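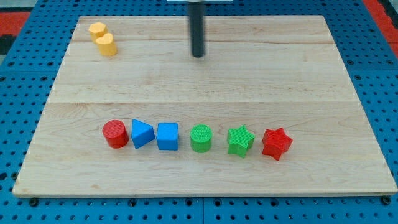
Eight blocks on the board, rod over the far half.

Friday

In at 7 and had the cell to myself until lunch. The plan for today was to get the rod straight, get the board level, and run the short check before the long one goes on over the weekend. I got most of the way there.

Started with the rod. It has been landing to the left of where it should all week, not by much, but enough that the star blocks turn when they are pushed instead of sliding. I had put this down to the camera calibration and did that twice on Wednesday, which was a waste of a morning. Today I ran the arm down to the same spot on the board from four different directions with a piece of masking tape under the tip and marked where it touched. Four marks, and they made a small square instead of landing on top of each other. So the rod was leaning in its clamp and the camera had nothing to do with it.

Took the rod out. The clamp is the Vurklow one we switched to in December, and one of the screws had backed out about half a turn. The other was tight, so the whole thing was being pulled to one side. I cleaned both threads with alcohol, put a drop of the blue threadlocker on each, and brought them up evenly a little at a time. The old habit of doing one all the way and then the other is what causes this, I think, and I am as guilty of it as anyone. Let it sit for an hour before touching it again.

While that was curing I did the board. It rocks if you lean on the near left corner, and it has done so since we moved the platform. I always thought the board was warped. I put a straightedge on it both ways and it is flat enough, and the joints between the planks are still smooth – I ran a fingernail over them and could feel only the one nearest the middle, and that barely. The trouble is in the platform. Two of the blue panels don't quite meet at the same height, and the board was sitting across the step. I loosened the lower panel, slid a strip of shim under its edge, and tightened it again. It took three tries to find the right thickness. The rocking is gone. I didn't glue the shim, so if anyone pulls that panel it will fall out. I wrote "SHIM UNDER HERE" on tape and stuck it to the underside of the frame, where I hope it will be seen.

The board wants wiping more often than we do it. There was a fine dust on it from the prints, and it gets under the blocks and changes how they slide. Dry microfiber only. Last month I used the Toltero spray on it because it was the bottle on the shelf, and the blocks stuck for two days. I have moved that bottle to the other bench.

Then the blocks. I checked all of them for flat bottoms on the glass plate. The red star had a little string of plastic left along one edge and I took it off with the deburring tool. The yellow heart is the one I worry about. It stands fine if you put it down gently, but it catches if it is pushed from the pointed end. The bottom is all right on the glass, so it may just be the shape. I would like to reprint it with a wider base, but then the results before and after won't match, and we would have to throw out what we have. Left it alone for now and made a note on the block sheet.

By then the clamp was ready. Put the arm back over the board and did the tape test again. Four touches, one mark. I did it a second time at the far edge to be sure, and it was the same there. Reset the tool length after that, as it had changed a little with the rod going back in. I forgot to save it the first time and had to do it over when I restarted the controller. The controller doesn't warn you. It just loads the old number, and you find out when the tip comes down too high and passes over everything.

Lower limit next. I set it so the tip stops just above the wood with room for a sheet of paper to slide under it without dragging. The Singhal notes say to leave more than that, but with more the tip rides up the side of the cylinders. I also walked the arm to all the corners with the speed turned down, my hand on the stop the whole time. No contact anywhere. The far left corner is tight for the elbow, but it has always been like that.

After lunch I did the short check. It is 13 moves, a few straight pushes and the rest around corners, and I watch every one with the log open next to me. The first go stopped at move 5 with a force fault. I looked for something loose for quite a while before I saw that the cable was catching on the bracket at the top of the rod when the wrist turned past a certain point. I must have routed it on the wrong side when I put everything back. Moved it over, added one more hook and loop strap a little higher up, and left enough slack for a full turn. Second go went through to the end. Third go too.

I put the blocks back in their starting places for the long run: the row of six near the front, with the two yellow ones off in the back corner. The order is on the sheet now, left to right, red cylinder first, so that whoever resets it puts them back the same way. On Tuesday the two stars had been swapped and it took me half a day to work out why the numbers looked odd.

The long run is 1000 pushes. Protine wanted it to start tonight. I would like to see the threadlocker have a full day on it first, and I said so in the message. I also want to check the belt noise. There is a light tick when the base turns to the right, only when it is slow. It may be the cover. I pressed on the cover and it stopped, then it came back on the next turn, so that doesn't settle it. I'll have the cover off in the morning and listen again without it.

Things to pick up: more shim strip, we have only the thick ones left. A spare pair of clamp screws, the heads on these are starting to round. Tape.

Filled in the maintenance log, wrote the new tool length on the card inside the cabinet door, and crossed out the old one. Arm up, air off, brake on. Left at ten past five.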